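Fasting blood glucose goes up after starting steroid inhaler, is the inhaler the cause?

Asked by Nisha Sachdeva
June 1, 2018
Category: Diabetes and blood sugar

I have type 2 diabetes, treated with metformin 1000 mg twice daily and diet. Fasting readings were stable for a long time, mostly between 110 and 125 mg/dL. My doctor then added an inhaled corticosteroid for asthma, two puffs morning and evening. Since then the fasting numbers run between 130 and 145. Readings after dinner have hardly moved.

The leaflet lists raised blood glucose under rare side effects but gives no dose. The pharmacist at Ustby said inhaled steroids "mostly stay in the lungs" and that I should not worry. I am not worried as such, but I would like to know whether the size of the change is plausible for an inhaler, and whether there is a way to tell it apart from the other things that changed in the same period. Those are:

- asthma was poorly controlled before the inhaler, so I was walking less
- I opened a new box of test strips (same meter, a Felex)
- I finished a short course of prednisone tablets 11 days before the inhaler was started

A1c is not due until August. Should I ask for it earlier?

3 answers

Answer from Samah Radwan
Marked as helpful by the asker

Plausible, but it is not the first thing I would suspect on the facts given.

Part of each inhaled dose reaches the lungs and is absorbed into the blood from there. Another part lands in the mouth and throat, is swallowed, and is mostly broken down by the liver on first pass. How much gets into circulation depends on the drug, the device, the dose and the technique. At low and medium doses the effect on glucose is usually small or not detectable. At high doses an effect has been reported in some studies and not in others. You did not state the strength per puff. "Two puffs twice a day" can be a low dose or a high one depending on what is printed on the canister, so look that up before anything else.

The pattern also matters. Steroid tablets taken in the morning typically raise glucose in the afternoon and evening, and the fasting value is the least affected. You report the reverse. With an inhaler taken morning and evening the timing is less clear-cut, so this does not rule it out, but it is not the classic picture. 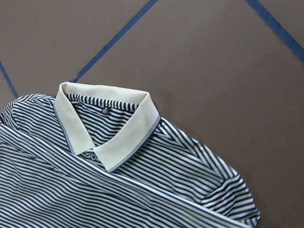

As for the prednisone, the effect of a short course on glucose normally fades within a few days of the last tablet. Eleven days is long enough that I would not expect the tablets to explain readings taken now. Reduced activity and the tail end of a chest illness are both more likely to push up a morning number, and both can persist for weeks.

Test strips: meters sold in the US are allowed a margin against the laboratory value, and a difference between two boxes can shift all readings in one direction. If you have any control solution, run it with the new strips and compare the result with the range printed on the container. If you have a lab draw coming up, take a meter reading at the same time and write both down. Note that your dinner readings did not shift, which argues somewhat against the strips.

What I would record for two weeks:

- fasting, at the same time each day, hands washed
- one reading two hours after dinner
- bedtime, if you can tolerate the extra finger stick
- inhaler doses taken and missed
- walking, in minutes

Use a spacer if your device is the type that accepts one, and rinse and spit after each use. Rinsing is mainly for preventing thrush, but it also reduces the swallowed portion.

Do not stop or cut the inhaler on your own to see what happens. Uncontrolled asthma is the larger short-term risk, and a flare would likely put you back on prednisone, with a much bigger effect on glucose than the one you are asking about.

On the A1c: it reflects the previous two to three months, weighted toward the most recent weeks. Tested now, it would mix old and new readings and tell you little. I would keep the August date and send your doctor the log before then. Call sooner if fasting values stay above whatever limit you were given, or if you get marked thirst or frequent urination.

Answer from Iman El-Sayed

Same thing happened to me, went up 20 points on the inhaler. Doctor switched me to a different one and it came down again after a while. I had also started eating breakfast later so I don't know. Cinnamon did nothing.

Answer from Babita Rana

Agree with Samah Radwan on most of it. One addition: check whether you take anything that slows the breakdown of the steroid. Some HIV medicines (ritonavir, cobicistat) and some antifungals (ketoconazole, itraconazole) raise blood levels of certain inhaled steroids considerably, fluticasone and budesonide among them. In that case even an ordinary inhaled dose can act like tablets. A pharmacist can run the list in a minute, and should include nasal sprays and skin creams, as steroid doses from different routes add up.

Comment from Nisha Sachdeva
Canister says 110 mcg per puff, fluticasone. No antifungals or HIV medicines. I do use a steroid nasal spray in spring and had left it off my list. Will start the log and run the control solution.

Comment from Samah Radwan
That is 440 mcg a day, medium range for an adult. Mention the nasal spray to your doctor.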